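Hviid Two-Finger Gripper, Handheld and Arm-Mount Versions
Sold by Plotska

Overview

The Hviid is a parallel two-finger gripper for people working on household and light shop-floor tasks. It comes in two versions with the same fingers. The handheld version is carried by a person and used to record how a job is done. The arm-mount version bolts to a robot arm and does the job, or tries to. Fingers and pads swap between the two without tools.

Customers often ask us whether a machine with this gripper can do chores yet. The short answer is that it can do some of them, slowly, on a table that has been set up for it. Please read the task notes below before ordering.

What works now

Picking up single rigid objects and putting them in a bin or on a shelf is dependable on a trained setup. So is moving cups from a rack to a tray, closing a drawer that has a bar handle, and feeding flat parts into a fixture one at a time. In our own bench trials in September we logged 3,109 attempts across these jobs, and 3,000 of them finished without a person stepping in. Most of the failures were thin parts lying flat, where the pads could not get under the edge.

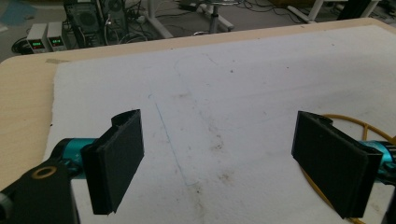

Wiping a surface with a sponge works if the surface is flat and nothing needs to be moved first. Dried-on dirt is a different matter. The gripper will hold the sponge, but the arm has to press hard enough to scrub, and most small arms stop on overload.

What works sometimes

Folding towels can be done with two arms and two grippers. Expect it to take several times as long as doing it by hand, and expect to straighten the stack afterward. T-shirts are harder. Sorting mixed hardware by size works down to an M5 screw with the standard pads. For anything smaller, order the narrow pads.

Loading a dishwasher is the request we hear most. Plates go in well if they are handed over the same way each time. Bowls nested together, forks in a pile and anything greasy still need a person.

What we do not recommend

Do not buy this product to handle knives, hot pans, glassware over a hard floor, or anything wet near the cable connector. It is not rated for food contact. It is not meant to run unattended in a home.

Choosing a version

If you do not yet have recordings of your task, start with the handheld version. One of our shop customers, Flullelbridge, collected 1,883 recordings of a parts-kitting job before mounting anything on an arm, and found that two of the steps were better left to the person at the bench.

If you already own an arm, check that its wrist plate matches the Grino adapter. The adapter is sold separately and fits only the arm-mount version.

Care

Wipe the pads with a damp cloth after each session and let them dry before storing. Replace them when the gripping face is worn smooth or after 600 hours of use, whichever comes first. Check that the cable has slack through the full opening of the fingers.

In the box

Gripper body, one pair of standard pads, cable, hex key, printed setup guide. Narrow pads and the Grino adapter are listed under Accessories.

Returns

Unused grippers can be returned in the original packaging. Pads cannot be returned once fitted.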